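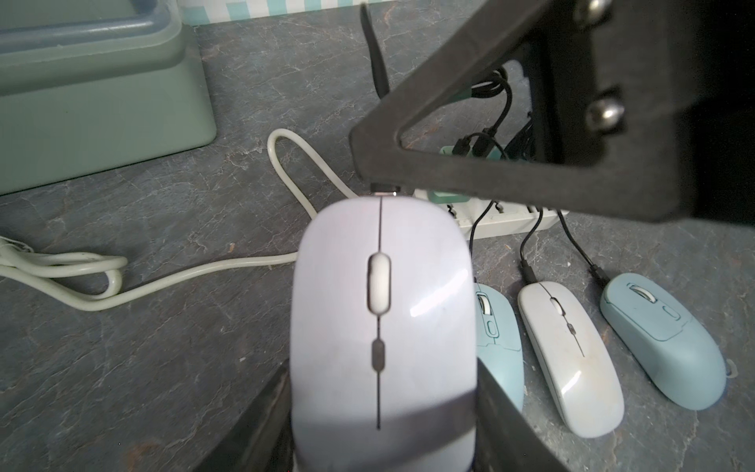

White wireless mouse with its charging plug in the front.

Updated in November
By the Whitlock front office

About Whitlock Audience Company

Hello, and thank you for wandering over to this page! Most people come to our site for tickets and leave as soon as they have them (we understand, the good dates go fast), so if you're reading this one you are either curious about us or waiting on a confirmation email. Either way, pull up a chair.

Whitlock Audience Company puts people in the seats at television tapings. When you watch a singing competition or a game show at home and hear a crowd gasp at a wrong answer, that crowd had to come from somewhere, get parked, get through a door and be sitting down by the time the warm-up comic walked out. We've been doing that part since 1978, when the company was a card table, two phones and a shoebox of index cards with the names of people who liked to clap. The shoebox is still on a shelf by the front door. The cards are mostly church groups and bowling leagues, and a few of those same groups still come, though by now it's often the grandchildren driving the van.

Our first regular show was a daytime quiz that taped in the old furniture warehouse out on Arkard Avenue, and it lasted two seasons. The warehouse had no heat to speak of, so we handed out blankets at the door and collected them again before the cameras rolled. After the quiz went off the air, we picked up a talk show, then a cooking contest, and then for a long stretch in the nineties a dating show that we still get asked about more than anything else we have ever worked on. No, we don't know whether any of the couples stayed together. We would love to know too!

These days we look after almost 200 tapings a year. The biggest is Tratetti, the family dance contest, which fills all 300 seats in the main room every time it tapes and has a waiting list that opens in the spring. If you've never been to a Tratetti taping, plan on a long and very happy afternoon. The dances themselves are short, but the floor has to be reset between families, the judges like to talk, and every so often a number gets done over from the top and you are asked to be just as surprised the second time. Our regulars are very good at being surprised the second time.

We also handle seats for three smaller shows, which change from season to season, and for the occasional one-night special. Holiday specials tape in late summer, by the way, so if we ask you to bring a sweater in August, please trust us and bring the sweater.

How tickets work

Tickets are free. They have always been free, and if someone offers to sell you one, please don't buy it and please do let us know. You request seats through Zustura, the booking system we moved to a few years back after the old one gave up on us in the middle of a finale week. Zustura sends you a confirmation with a check-in time and a group letter. Having a ticket doesn't quite promise you a seat, and we try to say so in large print everywhere we can. Shows ask us to book more people than the room holds, the same way airlines do, and on a rainy afternoon everyone gets in and on a sunny one during school vacation they may not. If you're turned away at the door with a ticket in hand, you go to the front of the line for the next taping you choose, and we've kept to that for as long as any of us can remember.

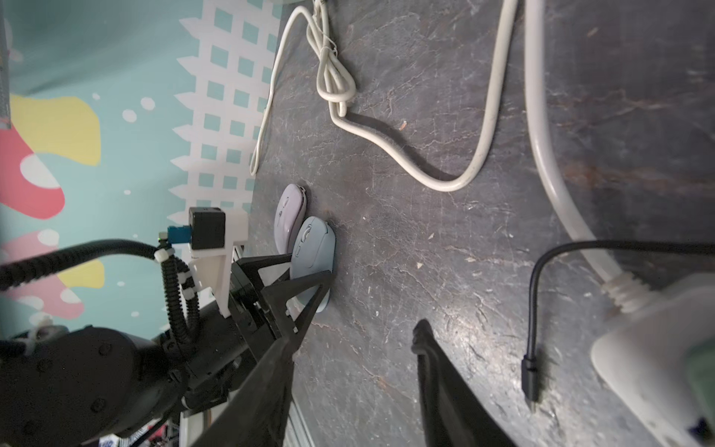 One longtime ticket holder wrote to us after the last Tratetti finale to say that she had been turned away twice over the years, that both times she was back in the second row within a month, and that her only real complaint was the length of the line for the restroom. We passed that along to the studio. They've since opened the restroom by the loading side to audience members, and she tells us it is a big improvement, though she'd still like a second mirror.

What we're like to deal with

We're a small office and we like talking to people, perhaps a bit too much. If you call with a question about parking you may hear about the time a marching band arrived for the wrong show and was so much fun that the producers kept them. Large groups are very welcome, and schools, retirement homes and reunions should call us directly so we can hold a block together near an aisle. Tell us ahead of time about wheelchairs, walkers, hearing devices or anything else that would make the day easier, and we'll set it up before you arrive.

We do have to be a little firm about a few things. Phones go in a pouch at check-in and come back to you on the way out. Most shows ask for guests to be 16 or older, but Tratetti takes children from age eight with a grown-up. And please, no solid white shirts and nothing with a big logo on it. We keep a rack of loaner cardigans at the door, some of them quite nice.

One more request, and it's an important one: if you see a result taped, keep it to yourself until it airs. Our audiences have been wonderful about this. Families have gone whole summers without telling their own cousins who won.

Finding us

Our office is at 1687 Arkard Avenue, across the street from where that cold old warehouse used to stand. Come to the side entrance, as the front one sticks. Phones are answered from 9 a.m. until 5 p.m., and on taping days somebody is usually here well past that, so go ahead and try us. Group requests for the spring Tratetti season open in January.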